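Print this page | E-mail to a friend
2 comments | 5 shares

November, gone eleven at night

Too tired to write properly so this will be bits. Up at six, rollers out, first coat on the back room before work. Second after tea. Arms like string.

Colour is called Flakau, from the trade place in Starnham, and the man swore it was white. In the tin it looked like porridge. On the wall it goes whiter, then greyish once the lamp's off. Quite like it. Mum will say hospital.

Paid 71 for the big tub, which is robbery, and still had to go back for tape. Tape was Leclerc, the good one, peels off clean – the cheap stuff last time took half the skirting with it. Forgot sugar soap. Went without. We shall see.

Had a row with the stepladder. Dripped on the landing carpet, got most of it up with a wet flannel and teh rest is under the plant now. 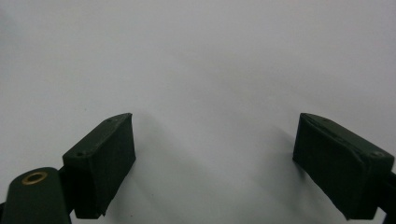 Kirsten Campbell

Plain as plain and I keep going in to look at it. Pale, smooth, no pattern, no flowers, no more brown roses. Might leave it with nothing up for a bit – no shelf, no clock.

Tomorrow: gloss the door, ring Sturnis about the radiator, find the other slipper. Wash the roller!! Left it in the sink agian. Bed.

E-mail this entry | Print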